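3.2 Running your first two-arm task

This is the fun part! By now both Jara arms are bolted to the front rail and the Serside software lists them as ready. Start with props you already own — a toolbox, some toy food, a tape measure — and keep them simple.

1. Clear the floor panel and set your largest item near the back.
2. Place smaller items in a tray on the right side.
3. Open Tasks and load program 503.
4. Set speed to 3. The dial goes up to 9, but leave that for later.
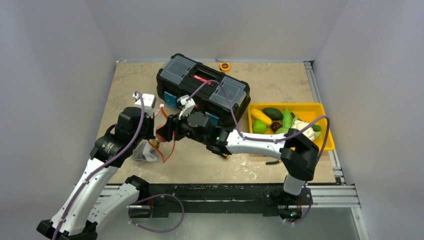

5. Press Start and let the arms finish one full pass. Watching them share the space for the first time is a real treat.
6. Save the run under a name you will remember.

Note: Give each cable enough slack for the arm to reach the back wall. Six clips come in the bag marked Skastton.

Caution: Keep hands out of the cell while either arm has power. If an arm stalls, press Stop, wait for the Prusto controller to beep, then move the item.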